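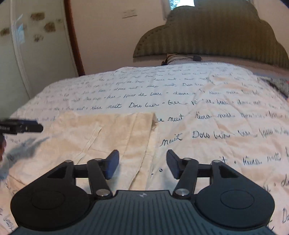 Progress report to Broleck: bedding and linen, Stougaard House

Prepared by Malathi Kurup, house coordinator
Period covered: up to the end of August

Where we are up to

The Broleck grant of $2000 was for replacing worn bedding at Stougaard House and for setting up one way of folding and storing it. Most of the buying is finished. The folding and storage work is under way and will run into the next period.

Stougaard House has 12 bedrooms for families who have a relative in hospital. Stays are short and a room often changes over on the same morning. The old bedding had built up over the years from donations, in mixed sizes, and a fair amount of it was past mending.

Bedding

New covers and sheets were ordered from Nireo in two lots. The first lot arrived complete. In the second, four fitted sheets were the wrong depth for our mattresses and went back. Nireo has agreed to replace them at no charge but has not given us a delivery date.

We kept the better donated sets instead of replacing everything. The white bedding with the dark blue French handwriting is staying in use. It does mean that set has to be washed and stored together, as nothing else we own goes with it. The shelf has been labelled "Script set".

Three bags of worn sheets were cut down for cleaning cloths. The remainder went to the animal shelter.

Soft cloths and throws

We bought 20 plush throws in pale colours, one for each room and the rest as spares. These were not in the original budget. They were paid for out of what we saved by keeping the donated sets, and I cleared the change with your office by phone before ordering.

The throws have been harder to fold than the sheets. The pile is thick and the folded edge comes up round, so a stack of them leans and takes more shelf than we allowed. We have tried folding in thirds and in quarters. Quarters fits the shelf but leaves a crease. Thirds looks better on the bed and is what we will use in the rooms, with quarters for the spares.

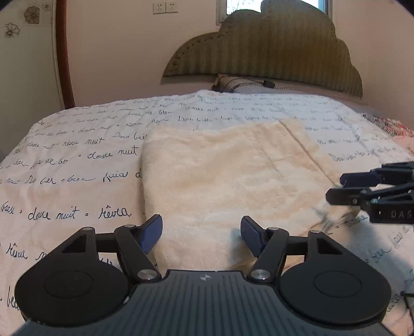 FOLDING AND STORAGE

Cream cloths are now folded flat on the bed, not on top of the linen trolley. The bed gives enough width to lay the whole piece out and straighten the corners first. Lower corners still tend to bunch, and the instruction card will be changed to say that corners are pulled square before the last fold.

The card itself is in draft. It covers sheets, pillowcases, towels and throws on one side of a page. Two of the cleaning staff have read it and asked for drawings in place of some of the wording, so it is being redone.

Shelving in the upstairs cupboard has been moved up one notch to suit the thicker items. The downstairs cupboard is not started. Pestix treated it for carpet beetle in August and wants it left empty until they have been back for a second look. Until then the downstairs linen is in tubs in the office - not ideal, but it is dry and it has lids.

Money

All of the grant is spent or committed. The only amount still to be paid is the Pestix follow-up visit, and the invoice for that will come after the work. Receipts are attached in the order of purchase.

Still to do

Receive and check the replacement fitted sheets
Finish the folding card and put a copy inside each cupboard door
Refit and label the downstairs cupboard once Pestix clears it
Count the spare throws and add them to the house inventory

Could you please confirm whether you need a separate form for the throws, or whether the phone approval is enough? I am in the office until 4 most afternoons.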